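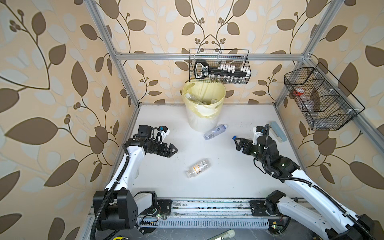
Bottle duty at the Farkell workshop: one arm has a bottle by the neck while the other waits its turn.

I showed up at Farkell on a Friday (10/11/24, it's on my visitor sticker) expecting a lot of screens and not much else. What I got was leafy wallpaper. Real wallpaper, with big brown and gray leaves and little berries, on three sides of a pen where two robot arms were putting bottles in the trash.

"My grandmother had something very close to this in her hallway," said the woman who runs data collection there, and who asked me to leave her name out of it. She'd rather people remember the project, Grendum, than her.

Grendum is a collection of examples, and the idea is easy enough to follow. A person steers the two arms through a chore, the computer saves what the cameras saw and how every joint moved, and later on a learning system studies the whole pile. So I asked the obvious thing: how big is the pile?

"For bottles into the basket, we have 179 we'd keep," she said. "We recorded more than that. I threw out the ones where I sneezed."

She was only half kidding! A sneeze makes the gripper jump, and a jump gets learned like anything else. She's less strict about fumbles. If an operator misses the neck of a bottle, goes back and gets it, that one stays in. "I want it to see somebody recover. If all you ever show it is perfect grabs, it has no idea what to do after a bad one."

The wallpaper, by the way, gets changed. They've been through 3 patterns since June, when the first batch was recorded against plain white walls and the system fell apart the moment they moved it to the Ocampo site, where the walls are anything but plain. "It had learned our walls," she said. "Very thoroughly."

I got to try it myself, and I was terrible – my left hand kept doing what I'd asked my right hand to do. Clear bottles are harder than they look, too. You lose the edges against a pale floor, so I ended up aiming for the caps and labels. She told me most beginners do the same, and that she worries about it a little, in case the system picks up the habit and gets stuck on a bottle with neither.

A shift is nine runs, then a break of 30 minutes, then nine more. I asked if she gets bored.

"Around run six, sure. Then I start putting the bottles down in rude places. Right up against the basket, or lying under the other arm. Those turn out to be the useful ones."

Next up is Kistska, the same setup with a lid on the trash can, which means one arm has to hold it open. She's dreading it. I've asked if I can come back and be terrible at that one as well, and she said to bring my own empties.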